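Plurdale Tabletops

README for the tabletop wear set, version 4
Maintained by Margit Boström
Last updated 2021-06-13

What it is

3,214 photos of tables people have used. Furniture catalogs have the unused kind well covered.

Contents

photos/ has everything, in one flat folder. We tried sorting by room and ended up arguing over what counts as a dining table.
labels.csv has one row per mark, with the columns mark_type, tone and position.
holdout.txt lists 300 photos to keep out of training. Please do keep them out.

Mark types

scuff — a smudge or rub with some width to it
speck — tiny and dark; use this too when you can't tell a speck from a short scratch
ring — from a cup, usually
grain — not damage. Knots and ripples in the wood go here, mostly to stop them from being labeled as stains, as 173 of them were in version 3.

Known problems

Shiny patches on pale wood still get marked as wear now and then. Soft shadows do too. If you find one, fix the row and send it to Margit, who will sigh and merge it.

Marks on table legs are out of scope. So are crumbs.

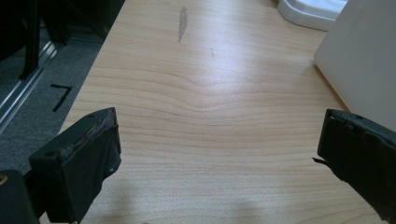
Pale wood with a grey scuff, a tiny dark mark below it, and a ripple in the grain (label: grain).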